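Practical Robotics, Unit 2: Faults and Safe Recovery
Handout for the February sessions

Welcome back, everyone. We spent the last session getting the two arms to tidy a table, and it was lovely to see how quickly you all took to it. Now we come to the less cheerful part (though I confess it is my favourite), where something goes wrong and we try to work out why. 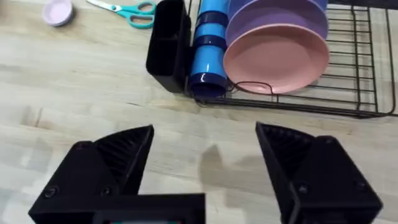 Course notes by the Unit 2 tutor, Serrano Workshop
Last revised in February

The fault we shall follow is the one we call the Drelum stall, after the practice task in which it first turned up. The right arm was halfway through a move towards the dish rack when it stopped dead and held its position. There was no bang and no alarm, only a single line in the log saying that a joint had missed its target for 200 milliseconds. The operator, quite naturally, pressed resume, and the arm set off again at full speed from a place the planner did not expect.
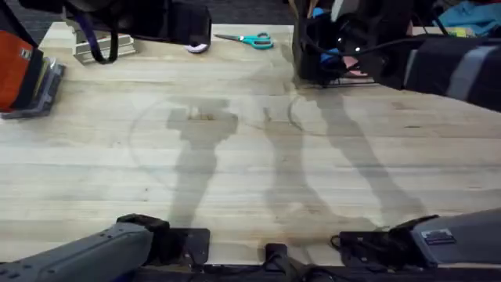
Now, a stalled arm looks very peaceful, and that is exactly why I worry about it. The motors are still powered and the controller is still trying to get where it was going. Please treat a still arm as a moving one until the stop button is in and the power light is out, however sure you feel.

What to do when an arm stalls

1. Press the stop button and say "stopped" out loud, so your partner hears it.

2. Copy the log before you restart anything. Ours keeps only the last 2,000 lines, and a restart eats them up surprisingly fast.

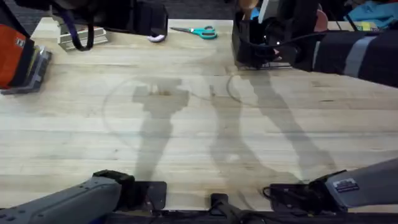
3. Follow every cable from the wrist back to the base with your eyes first, then with your hands.

4. Restart at low speed, with both of you standing outside the reach of the arms.

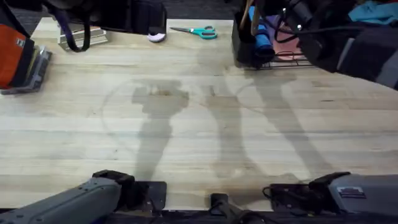
The cause, when we found it, was a cable pulled tight at the far end of a reach, which made the joint signal drop out for a moment. It took 66 repeats of the same move to catch it happening! Look at the thin black wires arcing down towards the rack and ask yourselves what each would do if the arm swung further out. Bring your answers along, and we'll try them at low speed.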